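发件人：Müzeyyen Ağca
收件人：Ader 社区图书馆联盟通讯组
主题：回复：关于馆际互借逾期规则修订草案的意见汇总

各位同仁：

七月例会之后，联盟秘书处陆续收到各成员馆对《馆际互借逾期处理办法（修订草案）》的书面意见。现将主要意见及秘书处的初步答复汇总如下，请各馆于下次例会前核对，如有遗漏，请直接回复本通讯组，勿单独致函秘书处。

为便于对照，先引 Taner Kırmızıgül 此前来信中的相关段落：

> 各位同仁：
> Tanora 馆原则上赞成修订草案取消按日计收逾期费的规定。过去一个年度，本馆经馆际互借借出图书 1,388 册次，其中逾期归还的为 573 册次。逾期图书中，绝大部分在首次提醒发出后即已归还，真正进入催缴程序的很少。按日收费所得不足以抵偿往来邮资，柜台人员为此耗费的时间尚未计入。
> 本馆的疑虑在于草案第六条。该条规定，图书逾期满 90 天即视为遗失，由借入馆按重置价格赔偿。对于绝版书和地方文献，重置价格无从谈起，建议另列一款，允许两馆协商以复制件或同类文献抵偿。
> 此外，草案没有说明宽限期从何时起算。以寄出日计，还是以签收日计，对偏远的成员馆差别甚大。
> Taner Kırmızıgül

秘书处对上述意见的答复如下。

一、关于逾期费。取消按日收费已在例会上取得一致意见，不再列入讨论。各馆对本馆读者是否收费，仍由各馆自行决定，联盟不作统一规定。

二、关于宽限期。现拟定宽限期为 14 天，自借入馆签收之日所计借期届满后起算。签收日以邮递回执为准；由联盟班车送达的，以交接单上的签字为准。

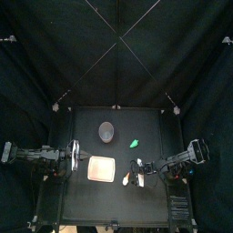

Mihret Weldu 随后来信指出，以交接单签字为准在实际操作中会有困难，班车抵达 Bayram 分馆时往往已过闭馆时间，书箱由门卫代收，签字要到次日开馆后才能补办，建议在条文中写明“次一开馆日”。秘书处认为这一意见合理，拟予采纳，第四条末句相应改为：“闭馆后送达的，以次一开馆日为签收日。”

三、关于遗失认定。第六条的九十天期限系沿用旧办法，秘书处倾向于维持不变，但同意增设第二款，专门处理绝版书、地方文献和手稿复制件。该款暂拟文字为：“无法以合理价格重置者，由借出馆与借入馆协商，可以复制件、同类文献或双方认可的其他方式抵偿；协商不成的，提交联盟例会裁定。”其中“合理价格”一语是否需要界定，请各馆发表意见。Reinhold Rieger 曾建议以原书定价的若干倍为上限，秘书处担心老旧图书的定价过低，以此为基数对借出馆不利，故暂未写入。 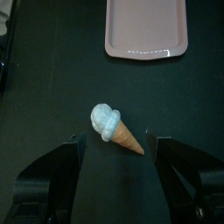 与遗失认定相关的还有一个程序问题。现行办法要求借入馆在认定遗失前至少发出三次书面催还通知，并留存副本。多数成员馆已改用电子邮件通知读者，纸质副本名存实亡。修订后的第七条只要求保留发送记录，形式不限，保存期限为两年。已经使用 Stuvatach 系统的成员馆，其通知日志可直接视为发送记录，无须另行打印。尚未使用该系统的成员馆，可在借阅卡片背面注明发送日期，由经手人签名。

四、关于暂停互借资格。草案第九条规定，一馆在同一年度内累计有三次遗失未予赔偿的，暂停其借入资格，直至结清为止。有成员馆认为“三次”的计算口径不明，一次借入多册而全部遗失的，应计为一次还是多次，草案未予说明。秘书处的意见是按借入申请计算，同一申请项下的图书合并计为一次。暂停期间，该馆仍应履行借出义务，其读者已经提出的申请不受影响。 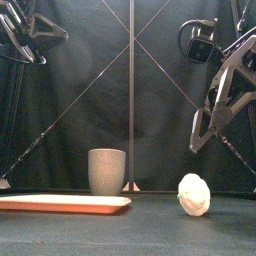

五、关于损坏图书。草案对轻微损坏与严重损坏的区分较为笼统，仅以“是否影响阅读”为标准。Ataberk Saraç 建议参照各馆现有的修补登记办法，凡可由本馆自行修补的，一律视为轻微损坏，不产生赔偿。秘书处同意这一方向，但各馆修补能力差别很大，若以借出馆的能力为准，小馆借出的图书反而更容易被认定为严重损坏。现有两种写法供选择：

甲案：以书页完整、装订可恢复为轻微损坏，其余为严重损坏。
乙案：由借出馆提出认定，借入馆有异议的，送第三馆复核。

请各馆回复时注明赞成甲案或乙案，并附简要理由。

六、关于施行时间。修订后的办法拟自例会通过后的次月起施行。施行前已经借出的图书，仍适用旧办法，但不再计收逾期费；已经收取的，不予退还。

另有两项事务性提醒。其一，各馆互借联络人名单中，有几处电话号码已失效，请各馆自行核对后更正。其二，书箱标签请统一使用新版式样，旧标签上的分拣代码已停用，继续使用会导致班车错投。

修订草案全文附于例会通知之后，条文编号以该版本为准。

此致
敬礼

Müzeyyen Ağca
Ader 社区图书馆联盟秘书处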